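Search this site Search

4.2 Handling rules for lidded cups

The Tetska draft guide treats a lidded paper cup as a soft object, so the grip limits in Section 3 apply. Grip on the paper wall, below the lid rim. Never on the lid. Padded fingers only – bare linkage is not compliant. We ran 64 grasps under the rule, see Fig. 8, with visitors kept behind the line set by the Clellell site code.
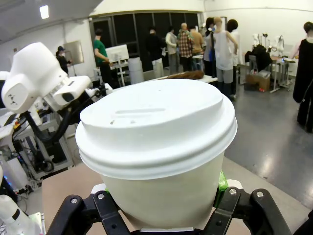 Fig. 8. Wrist view, lidded paper cup held between the gripper fingers, green pads at the contact.

Pad wear to be logged every 1000 cycles and the colour of replacement pads recorded. Araújo checklist asks for a stop test aswell, before each session. Thirteen grasps were thrown out for missing log entrys – these are not counted in Table 2.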